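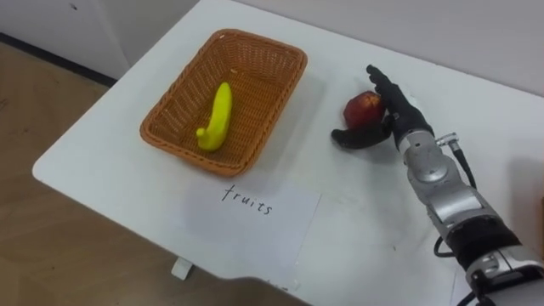
The white table with the woven basket

Minutes of the monthly meeting, Sukness Cycling Club
Tuesday, August 7, 2018, in the club workshop, Lu Street

Chair: Stasia
Minutes: Hui-mei Su
Present: eleven members, list is in the folder

1. Minutes of the last meeting
Read and accepted with one correction. Under "Wheel truing stand" it was written that the stand is on loan to the junior group. It should say the stand was returned by the junior group in the same week. I have corrected it in the folder copy.

2. Workshop opening hours
The workshop is now open two evenings per week. The Chair asked if we should add Saturday morning. Several members were in favor, but only three of them are able to open and close the room. It was decided to try it on the first Saturday of each month until October, and then to look at it again. The key list will be hung inside the door of the parts cabinet.

3. Parts and supplies
The order from Vultero has arrived, except for the brake cables and the 7-speed chains. Vultero says that these are on back order and has given no date. The question was raised whether to cancel this part of the order and buy from another shop. Against this it was said that we would lose the club discount on the whole order. Decided: wait until the next meeting.

The degreaser is used up much faster than last year. Members are asked to pour it into the small tray and brush it on, and to pour what is still clean back into the can marked "used." Please do not put it into the sink.

Inner tubes are now kept by size on the lower shelf. The price for members stays the same.

4. Account
The balance is $1,284. The rent for the summer is paid. The Vultero invoice is not paid yet and will be paid when the missing parts are settled. There were no questions.

5. Second repair stand
The older stand slips when a heavy bike is clamped in it. It was discussed for a long time whether to repair the clamp or to buy a new stand. One member has taken the clamp apart and found the rubber worn on one side and the thread in good condition. New rubber jaws can be ordered. Decided: order the jaws first, and if the stand still slips after this, bring the matter back with two prices for a new one. Until then the stand is for light bikes only, and I will write a note for it.

6. Basic repair evening
The last evening was on punctures and brake pads. The participants asked for more time with their own bikes and less talking at the start. The next evening will be on adjusting the rear derailleur, with a maximum of seven participants. Every participant should bring a clean bike. Registration is by the sheet in the workshop or by e-mail to me.

7. Other matters
A torque wrench is missing from the board. If somebody has taken it home, please bring it back, there will be no questions.
The pump by the door needs a new head. Stasia will look if the old one fits.
It was asked if non-members may buy used parts from the box. Yes, but only when a member is present to write it in the book.

The date of the next meeting will be sent by e-mail. Points for the agenda should reach me one week before.

Hui-mei Su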